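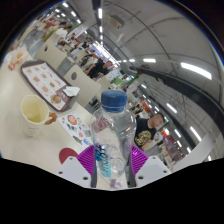 Tray Return and Table Clearing: Frequently Asked Questions

These answers apply to the self-service dining hall at Ovelden. Opening hours and allergen information are on separate pages.

Do I have to clear my own table?
Yes. The hall is self-service at both ends of the meal. Carry the tray, with everything on it, to the nearest return station. There is one by the main doors and one beside the stairs.

What goes in which opening?
Each station has four openings, marked from left to right: liquids, bottles and cans, paper, and general waste. Food scraps go in general waste. Trays go on the rack underneath.

My bottle still has water in it. Can I put it in with the bottles?
Empty it first. The liquids opening drains to a 22-liter tank and accepts water, juice, soda, coffee and tea. It does not accept soup or ice cream. Once the bottle is empty, screw the cap back on and drop the bottle in upright or sideways. Loose caps fall through the sorting grid and end up in general waste.

Should I remove the label?
No. Labels are taken off at the recycling plant. Crushing the bottle is optional and saves space, but leave the cap off until it is flat.

Are paper cups paper?
For sorting purposes, no. The cups have a thin plastic lining and go in general waste, along with their lids. A separate cup tube is on trial at the station beside the stairs. If the tube is full, use general waste.

What about the tray mat?
A clean or lightly marked mat goes in paper. A mat with grease, sauce or melted cheese on it goes in general waste. Fold it inward before lifting so that crumbs stay inside.

And napkins?
General waste, used or unused. Napkin fibers are too short to be recycled. Unused napkins cannot be returned to the dispenser.

Can I leave food I haven't touched for someone else?
No. Food that has left the counter cannot be served or shared from the table. If you would like to take a bun or pastry home, ask at the counter for a paper bag. Bags are free.

The printed sheet on my table has food on it. Is it a menu I should leave behind?
Laminated menus stay on the table. Unlaminated sheets are promotional and may be taken home or put in paper. Replacement menus are kept at the register.

Something spilled. Who cleans it up?
Small spills can be wiped with the blue cloths at the return station — use one cloth per table and drop it in the bin marked Cloths. For broken glass or a large spill on the floor, tell the counter staff and do not try to pick it up.

How many trays does a rack hold?
84, stacked flat. Please do not stack trays with mats still on them. They slide, and the rack will not close.

Where does the sorted material go?
Bottles and cans are collected by Zurkolier each weekday morning. Paper is baled on site and leaves when the store reaches 500 kilograms. General waste is compacted and collected at night.

I threw away something by mistake.
Note the station and the time, then speak to the shift manager, Jennylyn Calimlim, before 9 p.m. Bags are removed after closing and cannot be searched once they are in the compactor.

Who do I contact about signs or a damaged station?
Ľubomír Lukáč, facilities desk, extension 4000. Give the number printed on the station's side panel.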